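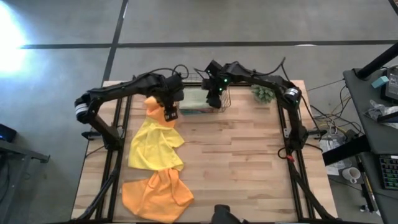 Folded cloths in a wire basket, with more waiting on the bench.

Home | Opinion | Household | Archive

The case for the open basket
By Ingvild Lindholm
2019-05-15

Cleaning cloths belong in open wire, on the surface where they are folded. A drawer hides the stock and holds moisture. Wire lets air reach the sides of the stack, and the folded edges show which colors are left.

In March I moved 70 cloths out of a Hedlund drawer unit. The basket takes up to 7 at a time, folded in thirds. The rest stay on a shelf. Restocking is one trip, and a damp cloth gets noticed the same day.

The objection is dust. A stack that turns over weekly does not collect much, and the top cloth can go back in the wash.

Fold flat, corners in, edge to the front.

1,102 shares | 70 comments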